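Bench check, two-arm cell, Clelleo workshop
Sheet 64, March

1. Base fixings: OK. Gave both a good shove, no play.
2. Cable ties: OK, though I'd like one more on the left arm.
3. Passing small parts between arms: comment. I still do this quicker by hand — and I'm clumsy.

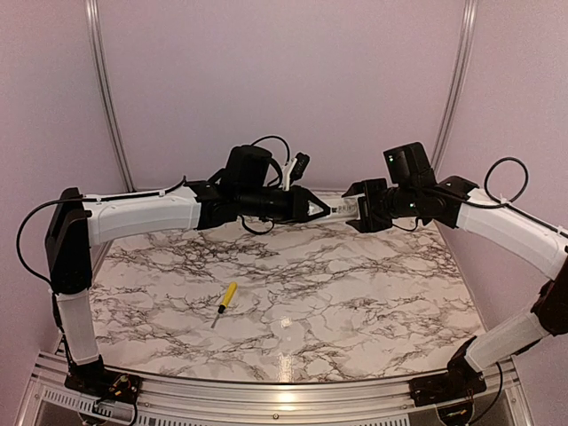 Item 3. Grippers nearly tip to tip, clear piece between them.

4. Loose tools: screwdriver on the table. Put it on the Protivico list, please, as neither arm can be trusted to tidy up yet.
5. Holding clear plastic: pass with comment. Fine for shop jobs, but I wouldn't let it near my washing-up!
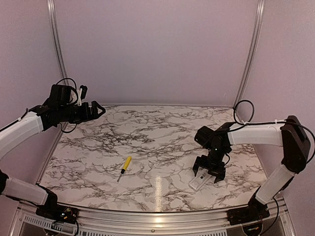

Item 5. Clear piece in the right gripper, left one open.

6. Stop button: OK, tried 2 times.

Next check due at 833 hours.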